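How to store a remote control between seasons

When the cooling season ends, the remote of the air conditioner is easy to lose. In our rooms we keep each one in a clear plastic food box with a lid, and it works well for small things too.

1. Take out the batteries. Old ones can leak before August comes again.
2. Wipe the buttons with a dry cloth, and also the small screen.
3. Choose a box which is longer than the remote. Do not bend the lid to make it fit.
4. Lay the remote flat and press the lid at two opposite corners.

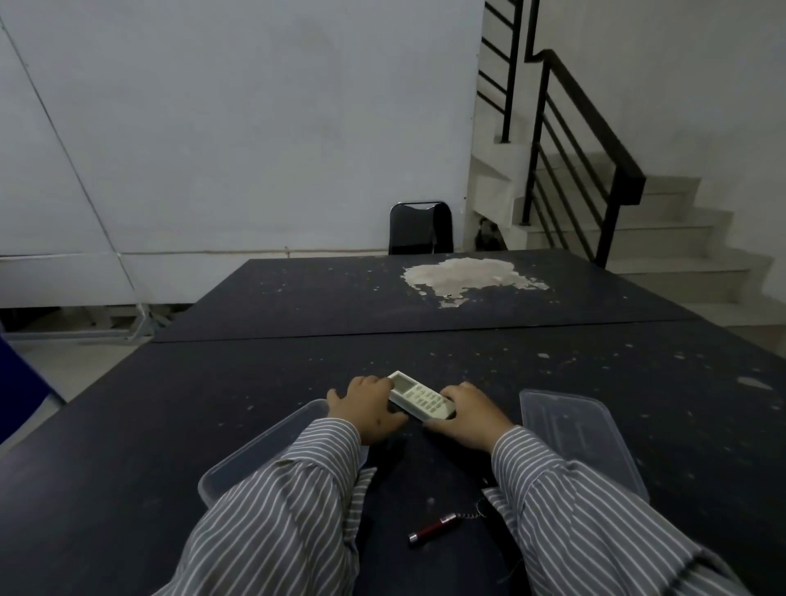
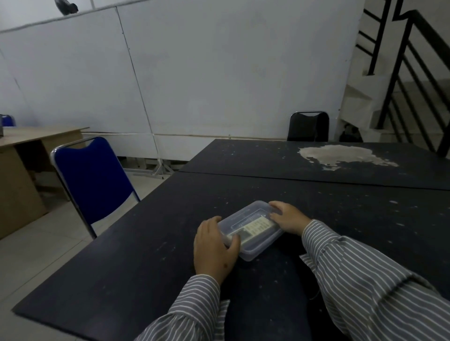
Rollden House, Shared Equipment Team

Write the room number on a paper label and put it on the short side of the box, so it can be read when the boxes are stacked. Please do not make a stack higher than 8 boxes. The remote for room 322 goes on the lowest shelf.

If a lid does not close anymore, bring the box to Kuo-hua Tsao. Spare lids are kept in two sizes. For new batteries please ask Wajid Sandhu before 3 p.m.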